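November, Clundcombe bench, counter task

Target for the counter set is 3000 episodes and we have 800 that I would show to a stranger. The rest of the first batch went in the bin after Tahira Mughal found I had typed "put bread in bowl" against an entire morning of putting the croissant in the bowl. In my defence, it is a sort of bread. The model did not see it that way.

New rule: the prompt is read out loud before each take, and the layout gets shuffled every 20 takes. Objects start in a row by the wall, front of the counter kept clear.

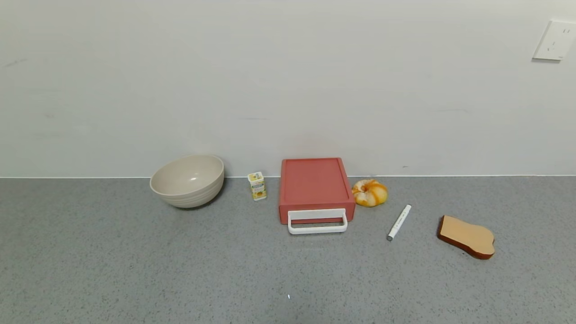
The drawer remains the villain. Opening by the handle is fine from straight on and miserable from the side, so I've put 7 side approaches in each block and will stop complaining once they look less like burglary.

Bangash wants the marker-in-drawer prompt split into open, place, close. Agreed, grudgingly. It means relabelling everything under Nuron, whose label editor still forgets where you were if you scroll.

To do: rename "pastry" to "croissant" throughout. Ask Tahira if the carton is milk or juice before we have both in the labels.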